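Workshop Notebook – Radcombe Test Kitchen
21 May 2018
Entered by: Fittings and Finishes, Radcombe
Print this entry | E-mail this entry

Work resumed on the cooking corner this morning after the grout had been left to cure. The purpose of this entry is to record the state of the wall and the tiled surface before any repainting is authorised, and to note what remains outstanding under the Waltard refit (job 502).

The tile supplied by Song has been accepted. Colour variation between individual tiles is within what was agreed at the sample stage, and the lighter pieces are to stay where they are. Grout was mixed to the supplier's directions in two batches. The second was slightly stiffer than the first and took longer to work into the joints.

The cookware has been returned to the corner so that colleagues may judge the finish with ordinary kitchen items in place. Steel shows up the glossy tile rather well, and the black handle on the lid gives a useful dark reference against the pale paint.

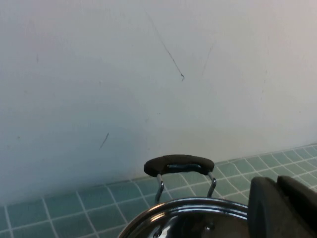

Reading time: 2 minutes

The wall is plain for the most part, but the marks on it will need attention. The longest is a thin, dark scratch running down on a diagonal and finishing in a small hook. A short dark streak lower on the left may be a scuff or a pencil mark, and should be tried with a soft eraser before anything wet is applied. There is also a very faint grey line to the right of the long scratch, easily missed unless one is looking for it.

The paint reads cooler on the left and warmer on the right, where the light is stronger. Colleagues are asked to check any touch-up colour at both ends of the wall before committing to it. The Fida off-white held in the store is the nearest match on the card, although a card match has misled us previously.

Proposed order of work:

1. Clean the wall with a barely damp cloth and leave overnight.
2. Fill the long scratch with fine filler, sand lightly and spot prime.
3. Apply 3 thin coats with a small roller, feathering the edges.
4. Mask the tile line throughout and remove the tape before the final coat hardens.

An allowance of $2,000 remains for finishing, which covers paint and labour but would not cover replacement tile. Pots and lids are to be set down on a folded towel until the grout has been sealed. Sealing is planned for June. The sealer has not been ordered.

Radcombe Workshop – Contact the notebook desk | © 2018 Radcombe | Back to top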